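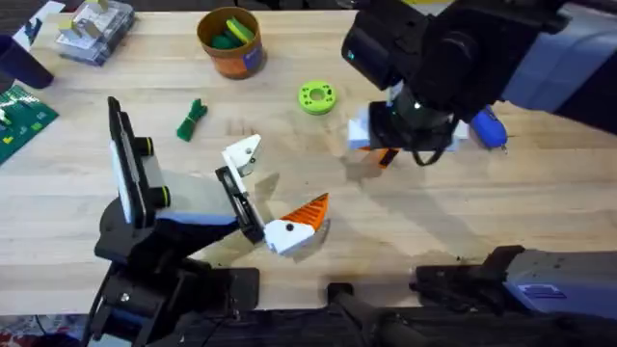 Bimanual cell, fixed camera view. Both grippers empty; container with sponges, green ring and rope on the table.

Plundance Bimanual Software Stack
Progress report to Femano, second reporting period

Status in brief

Work packages 1 and 2 are complete. Work package 3 (joint planning for two arms) is behind plan by one milestone. Work package 4 (operator tooling) began early and has used part of the contingency. Spending is within the approved budget and no change to the total is requested. One change to the order of deliverables is requested under Changes below.

WP1: Control

The two arms now run from a single control process. In the last period each arm had its own process and its own clock, and commands meant to start together could drift apart during long moves. The new process sends both sets of joint targets in the same cycle and logs them against one time stamp.

Gripper control has been rewritten. The earlier version accepted only open and close. The current version takes a target width and a force limit and reports back when either is reached. The force limit is set per object class in a plain configuration file. Values for the sponges and the rope are still provisional. A soft object can meet the width target before it is held securely, and the present code reports this as a good grasp.

A stop request on either arm now holds both. This was a condition of the site approval at Marín and has been signed off.

WP2: Perception

The perception module combines the fixed view of the table with the wrist camera on each arm. The fixed view proposes objects and rough positions. The wrist views refine the position once a gripper is close. Calibration between the cameras is run from a single script and no longer needs hand editing of the transform files.

The test set for this period holds 2000 labelled images. On that set the module returned the correct class and a usable grasp point in 84 per cent of images. The remaining errors fall mostly into two groups.

Shadows. The arms cast soft grey shadows across the pale wooden tabletop, and the segmentation step sometimes joins a shadow to a nearby object. Training with synthetic shadows has reduced the effect but not removed it.

Occlusion by the arms. An object lying beneath a forearm is only partly seen by the fixed camera. The blue handheld tool beside the right gripper is in this position in the view at the head of this report. The module now keeps the last full detection and marks it as stale, so the planner can decide whether to move the arm and look again.

Rope is handled as a special case. A single centre point is of little use for a coiled or knotted bundle, and the module returns a short list of graspable segments instead.

WP3: Planning

The planner assigns each object to an arm, orders the picks and checks the two paths against each other. Assignment and ordering work as specified. The path check is correct but slow. With both arms reaching toward the middle of the table, planning time reached almost 10 seconds in the worst case, against a target of 3.

Profiling shows that most of this time goes to repeated collision checks between the two forearms and wrist camera housings. The housings were modelled as detailed meshes. Replacing them with simple boxes is under way and early runs are faster, at the cost of some lost clearance near the container. We have not yet settled on a margin.

Handover of an object from one arm to the other has been planned in simulation only. It will not be attempted on hardware until the path check meets its target.

WP4: Operator tooling

The logging and replay tool, Famen, is in daily use by the project team. It records joint states, gripper states, camera streams and planner decisions, and can replay any part of a run at reduced speed. A failed run can be tagged at the point of failure and exported as a test case. The colour scheme for stale detections was changed after operators confused it with the one for low confidence.

Documentation for Famen covers installation and replay. The export section is in draft.

Risks

Planning time remains the main technical risk. If simple collision shapes do not bring it within target, the fallback is to divide the table into zones and allow only one arm at a time in the centre. This would meet the safety requirement and would rule out handover.

Grasp confirmation on soft objects is a lesser risk. A check using the wrist camera after lifting has been specified but not written.

Changes requested

We ask that the handover demonstration be moved behind the soft object trial. Both would remain in the current funding year and neither depends on the other.

Next period

Finish the simplified collision model and repeat the timing tests.
Write the post-lift grasp check and set force limits for sponge and rope.
Extend the test set with more cases of objects lying under a forearm.
Complete the Famen export documentation.

The next report is due in June. Timing results for the planner will be sent separately as soon as the tests are repeated.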